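Speaker notes: "Where am I when there is nothing to look at?"
Kavitha Lobo, Kirna perception group
11 November 2018

(Slide 1, title)

Good morning, and thank you for coming to a talk with such a gloomy title. Wait for the door to close. Thank Fiona Lindsay for the invitation, and mention that she asked for a talk on planning and I talked her into this one, so complaints come to me.

Say who we are. We write the software that works out where a hand-held gripper is, from the camera that rides on it. We don't build the gripper and we don't train the policies. We sit in the middle and hand a pose, one per frame, to the people on either side of us, and they are very patient with us.

(Slide 2, the pipeline)

Go slowly here, since half the room will be control people. Images come in, we pick out corners, we match them to corners in earlier images, and from the matches we solve for how the camera moved. The inertial sensor fills in between images. The result goes to Clukik, our replay tool, and from there to the planner, which is called Utus and belongs to Imad Sabbagh and his team.

The point to lean on: every one of those steps takes for granted that there is something in the view worth matching. A cluttered desk is lovely. A bookshelf is better still. I have become very fond of bookshelves in this job.

(Slide 3, what the user sees)

Tell the story from June. Imad came over with a laptop and said the planner was refusing a demonstration because the hand had apparently gone through a wall and come back. He was quite nice about it. We looked at the pose track and it was smooth, which was the alarming part. No jump, no warning, a calm little curve drifting away from the truth while the solver reported that all was well.

Pause for questions if there are any. Somebody usually asks why we don't just trust the inertial sensor. Answer: for a second or so you can, and after that the errors pile up on each other and you are in the wall with Imad.

(Slide 4, confidence is a number somebody chose)

This is the slide Wilma Urquhart asked me to keep in, and she was right. Our old health check counted matched features and raised a flag if the count fell too low. The detector is allowed up to 1000 features per image, and when it can't find good ones it lowers its standards until it finds bad ones. So the count stayed up. What it was counting was sensor noise and the edges of our own fingers.

The fingers deserve a minute to themselves. They are bolted to the same body as the camera, so they hardly move in the image however far the hand travels. If the solver takes them for part of the world, it decides the world is standing still. We mask them out, of course, but our first mask was drawn for closed fingers, and when they spread apart they slid right out from under it. I drew that mask myself, so please be gentle.

(Slide 5, what we look for now)

Three checks, and I'll take them in the order we added them.

First, spread. We divide the image into a grid and ask how many cells hold a feature that has survived at least 8 frames. A crowd of corners in one cell is worth very little.

Second, the mask follows the finger opening. The width reading was in the log all along and we simply weren't using it.

Third, agreement. We run the inertial estimate alongside the visual one and compare the two over a short window. When they part company we widen the uncertainty and pass that along to Utus, which can slow down, or ask for the segment to be thrown out.

Fiona Geddes wrote the third check and has a far better explanation of the math than I do. She's in the second row. Wave, Fiona.

(Slide 6, the view from the gripper)

Leave this one up for a while and let people look before talking. 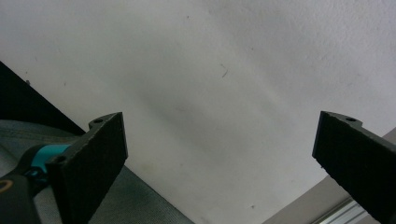 Fingers open over a plain white surface. Most of the view has very little for the tracker to hold on to.

Ask the room where they would put their corners. Most people go for the screw holes on the fingers first, because those are round and easy to pick out, and they are exactly the ones we must not use. Then someone spots the small dark hairline mark near the upper middle. It's a fair candidate, but one mark can't tell you a rotation from a slide. The soft gray shading across the white is worse than nothing if it's a shadow, because a shadow may travel with the hand.

What I would use is down low: the weave of the gray fabric, and the grooved metal rail at the very bottom. Point out that these are all off to the edges, where our lens model is at its weakest. So a view like this one can be tracked, with care, and the uncertainty ought to say so.

(Slide 7, still open)

Be frank about what we haven't solved. The grid threshold is tuned by hand. Lowering it lets drift through, raising it throws away good demonstrations, and the planner people mind the second far more than I expected them to. Qin, our new back end, will carry the full covariance through to the planner, and at that point I hope we can retire the threshold altogether.

If time is short, skip the loop closure backup slides and go straight to questions. If there are 10 minutes left, offer to run the June track in Clukik with the new checks on. The laptop needs to be plugged in first, and the replay starts with the space bar.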